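Home | About | Posts | Reading list | Contact

Print this post | E-mail this post

Why I've fallen for sewage science

17 April 2025, by Yolanda Palacios

I went to a public talk last week expecting to stay for the tea and leave at the interval, and I ended up in the front row asking so many questions that the chair had to move me along. The subject was wastewater testing for viruses. Yes, sewage! I have been boring everyone I know with it ever since, so now it's your turn.

The speaker was Lucía Ortuño, who runs the sampling for the Nokdale area, and she began with norovirus. Most people who catch it never see a doctor. They stay at home with a bucket, feel dreadful for a couple of days and go back to work (often too soon). So the official case numbers only ever catch a slice of what is going on. But all those people are using a toilet, and the virus goes down the pipe with everything else. Take a sample where the pipes meet, look for the virus's genetic material, and you have a rough picture of a whole town without asking a single person to come in for a test.

I love this. I love that it includes the people who can't get time off for an appointment, and the ones who would never dream of ringing the surgery about an upset stomach.

Nokdale has 6 sampling points. Each has a machine in a locked box that takes a little sip of the flow at set times over the day and mixes it all together, so you aren't relying on one lucky or unlucky moment. The bottles are kept cold and driven to the lab at Plullimow, where the solids are spun out and what's left is concentrated down. After that it's PCR, the same sort of method that was used for Covid swabs.

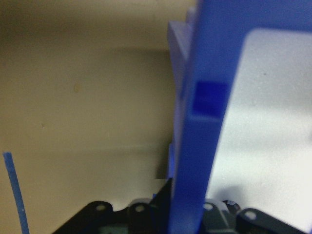
The bit I hadn't thought about at all was rain. A heavy downpour gets into the older sewers and waters everything down, so the virus level seems to drop when nothing has changed among the people upstream. Lucía's team deals with that by also measuring a harmless plant virus that we all pass after eating peppers. It's called pepper mild mottle virus, and it's there in pretty much every sewer. If the pepper virus has dropped as well, you blame the rain. Isn't that lovely? I had chilli sauce on my chips on the way home and felt I was doing my bit.

Last November their norovirus line started climbing two weeks before the first care home outbreak was reported. She was careful about this and said one early rise doesn't prove the next one will be early too. Still, two weeks is long enough to remind people about soap and water, and to get the bleach in. (Soap, please, as alcohol gel doesn't do much against norovirus. I didn't know that either.)

Somebody asked about privacy, which was a fair question. With a whole town in the bottle you can't pick anyone out, but she said it gets more delicate if you sample a single building, and they don't do that without a proper discussion first.

I asked about measles and polio and got a very long answer, most of which I wrote on the back of my bus ticket and now can't read. I'm going to e-mail her and try again. If she's happy for me to share the reply, it'll go up on the blog with the reading list she gave out.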